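Chapter 4
Showing the Robot What You Mean
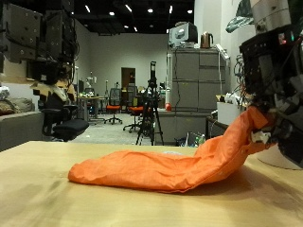

Most of us learned to fold a shirt or tie a shoe by standing next to somebody who already knew how, and it is a pleasant thought that a robot can pick up a good deal in much the same way. In the first chapters we told our machines what to do by typing it in, one position after another, and if you worked through the Buvport exercises you will remember how long that took – and those were only wooden blocks, which keep their shape and stay where you put them! Cloth is another matter. Take an orange bag lying crumpled on a tabletop, with one end pinched in a gripper and lifted while the rest trails back across the wood in soft folds. Try writing down the position of every wrinkle and you will be at it until supper. A person steering the arm simply looks, nudges the fingers a little lower, and closes them.

There are two ways of giving such a lesson, and we will spend time with both. In hand guiding, you take hold of the arm itself and move it through the task while it records its own joints. In remote control, or teleoperation, you move a second device, and the arm follows. The first is easier to learn, and the second keeps your own hands out of the cameras' view, so we will come back to that choice more than once.

The running project in this chapter is the Nivine collection, a set of 1,915 recorded demonstrations of handling bags and cloth. You will begin with just 30 of them and see how far they take you. Please don't hurry past the clumsy ones – a slow grasp that slips and is tried again can teach a robot how to recover, and we will look closely at several in Section 4.

Before you read on, choose a small job you do every day with something soft, and write out the steps as you would for a patient friend. Keep the page handy, as you will need it for Exercise 5.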